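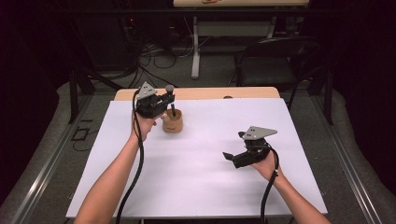 A reader wrote to us that she had waited 12 years for a machine that cooks, and she asked if she should stop waiting. We receive this question very often, so we put it first.

Can a machine do my kitchen work now?

Not the whole work. Some single tasks go well when the table is prepared and the objects are always the same. A normal kitchen is more difficult. The spoon is in another place every day, and the cup is sometimes full.

Why do people hold the grippers by hand?

A person moves two grippers through the task, and the movements are saved. Later, a machine tries to learn from them. At Kestomia we work mostly in this manner. The person can feel when a small cup starts to slide, and corrects it very fast. The machine must learn also this correction.

Is it hard to hold a stick in a small cup?

Harder than it seems. One gripper must keep the stick, and the cup must stay on its place. If the push comes from the side, a light cup can turn over. For this reason we ask our people to work slowly in the first days.

How many times must a task be repeated?

It depends on the task. For our grinding task we saved 754 repetitions, with 4 different cups. With a new cup the machine still made mistakes, mostly in the first moment of closing the fingers.

And in a shop or a factory?

There the situation is better. The Podley workshop uses a machine for sorting small parts, and it runs without a person for 27 minutes before somebody must fill the tray. The parts are hard, dry and all of one size. Vegetables are not like this.

Can I buy your grippers?

At the moment, no. We lend a few pairs to schools. Please write to us in January, when the new list is opened.

Will it wash the dishes?

We did not try yet with water. The cables and the motors do not like it, and we have no cover which we trust.

Last changed: July 20, 2024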